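Hi again, and welcome to the stage set-up part of the guide! If you've read the bit about applying, you already know Jidport is the smaller of our two stages, and that new acts get the early slots on it. I've run the changeovers there for a while now and I've made most of the mistakes below myself (the monitor one more than once), so please learn from me.

Last changed 19/09/2022, mostly the part on line checks.

## 4. Getting your act on stage

### 4.1 Before you leave home

1. Fill in your stage plot. A pencil drawing is fine as long as I can read it! Mark where each person stands, who sings, and who needs power.
2. Write your input list in the same order as the plot, drummer first, then left to right as the audience sees you. The Drundthorpe crew patch from that list, so if it's wrong the whole desk is wrong.
3. Send both through the Gostico form. You'll get a code back by email. Keep it, you need it at the gate and again at the stage.
4. Label your stuff. Cases, pedals, cables, stands, all of it. Every band in the world owns the same black cable.

> **Note:** If your line-up changes after you've sent the form, don't send a second form. Open the first one with your code and edit it. Two forms for one act means I'll print whichever one is on top, and it's always the old one.

### 4.2 Arriving and loading in

1. Come to the back gate with your code. The front gate can't let vehicles through, however nicely you ask.
2. Unload at the ramp and move your vehicle right away. The ramp fits one van, and the next band is probably sitting behind you.
3. Put your gear in the bay with your act's name on it. Please don't spread into the bay next door, even if it looks free.
4. Build everything you can while you're in the bay. Drums on the riser, pedals on the board, guitars tuned, laptop booted. I can't say this enough – the more you build off stage, the more you get to play.
5. Find me or whoever has the clipboard and tell us you're in.
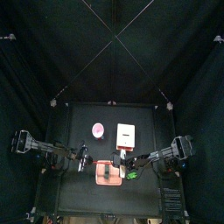
Imelda Fajardo wrote in after the last edition to say that step 4 cost her band a cymbal stand: they built the whole kit in the bay, rolled the riser up, and the stand went over on the lip of the ramp. She'd like the guide to say that tall stands should be folded down for the roll and raised again once the riser is parked. She's completely right, so consider it said!

6. Lower tall stands and take cymbals off before the riser moves. Two people push, one person walks in front.

> **Caution:** Lock the riser wheels as soon as it stops. All of them, on both sides. The deck has a slight slope toward the audience that you can't see but a drum kit certainly can feel.

### 4.3 The changeover

You share the changeover with the band coming off, so for a little while it's going to be crowded and loud and everyone's going to be in a great mood or a terrible one. Be kind. Let them get their things off before you start carrying yours on.

1. Wait at stage left until I wave you on. Not when the applause stops, when I wave.
2. Roll the riser on first, then amps, then pedalboards, then people who only sing.
3. Plug into the stage boxes by number. The numbers match your input list, so input 2 on your list goes to socket 2, and so on.
4. Keep your amp on standby until the monitor engineer gives you a thumbs up. If your amp doesn't have a standby switch, turn the volume all the way down.
5. Line check in list order. One instrument at a time, and everyone else stays quiet (yes, guitar players, I love you, but everyone).
6. Ask for monitor changes with your hands. Point at the thing you want to hear, then point up or down. Talking into the mic works too, only the crowd hears all of it.

A line check isn't a sound check. You won't get to play a whole song, and the engineer will set the balance during your first number. Pick an opener that can survive that! Something with the full band in it from the start is ideal. A whispery solo intro is a hard way to begin, and I've watched some lovely ones get lost under a festival bar.

> **Note:** Using backing tracks? Bring them on a laptop or player with a proper output, and have a second copy on something else. The desk has 4 direct lines set aside for tracks and keys together. If you need more than that, put it in the form and we'll see what we can free up.

### 4.4 Time signals

There's a small clock at the foot of the stage and it shows your time left, counting down. I'm beside it with the lamp.

- **Green:** all good, keep going.
- **Amber:** 5 minutes left. Finish what you're playing and look at your set list.
- **Red:** last song, or the end of this one if it's a long one.

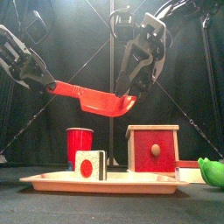 *Section 4, Getting your act on stage*

If you run over, the time comes out of the next act's set, and that act is probably as new and nervous as you are. At 900 seconds over (it did happen, and Ngô still won't talk about it) we'd have to drop a band from the bill. So I will fade you out if I must, and I'll feel awful about it.

### 4.5 Coming off

1. Say thank you, say your name one more time, and stop.
2. Mute or switch to standby before you unplug anything.
3. Clear the riser first and go off stage right. Coming back the way you came puts you straight into the next band.
4. Break down in the bay. Please don't coil cables on the deck, even the nice ones.
5. Check the bay floor before you go. Drum keys and capos love that floor.
6. Hand your code back to the clipboard person so we know you're out.

> **Caution:** Leave the house microphones on their stands. If one has followed you into a case by accident, just bring it back, I won't make a fuss.

Merch comes next, in section 5, along with where to park the van overnight.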